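Prendura opens its genome editing consent records to the public

By Ching-wen Yuen, public engagement lead, Prendura

For release Wednesday, 9 am

I've wanted to write this one for ages, so forgive me if I run on a bit. From this week, anyone with an internet connection can read the consent forms, ethics letters and meeting notes behind every gene editing study we've been part of at Prendura. The new library is called Bulia, it's free, and you don't need to sign up for a thing!

A bit of background. We're a small non-profit that helps labs talk with patients before a study begins. Most of our work is on inherited blood and eye conditions, and all of it is in body cells, the kind that don't get passed on to your kids. We don't work on embryos and we've no plans to. But people ask me about embryos at every single town hall (usually before I've finished my tea), and it's a fair question. They've read the headlines and they want to know who's checking.

My answer used to be "well, there's a process". I never liked saying it. The process was real enough, but it sat in filing cabinets and locked folders, and the people it was meant to protect couldn't see a page of it.

So we started scanning. Bulia opens with 863 documents, going back nine years. Patient names and anything that could point to a person have been taken out, and each family was asked before their paperwork went in. A few said no, and those files have stayed closed.
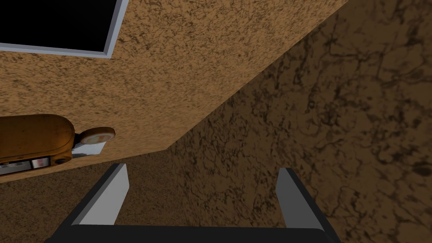

We've also written plain-language notes for 100 of the longest documents, with more to come. If you've ever tried to read a risk statement on off-target edits you'll know why that took most of the winter. My favourite is the note on what "withdrawal" means once your cells have already been edited, which we rewrote so many times that I can recite it. It still isn't perfect, and there's a comment box under it if you can do better.

The search tool was built by our friends at Nemotus, who put up with a lot of late emails from me. You can look things up by condition, by year or by the type of edit, and you can see where an ethics board pushed back and what the lab changed afterwards. I think that last part will surprise people. There's a lot more arguing in those letters than I'd expected, and some of it is pretty blunt.

Not everyone was keen. A couple of researchers worried that old drafts would be read out of context, and I understand that. We've labelled drafts clearly, and any lab can add a reply beside its own records.

Next up is a round of evening talks at the Mok Centre starting in March, with 38 seats a night and a live stream for everybody else. Bring your hard questions, embryos included.

Bulia is open now through the Prendura website. For interviews, or for help finding your way around the library, ask for me, Ching-wen, at the Prendura media desk. I'm in most days until five and I'm always happy to chat.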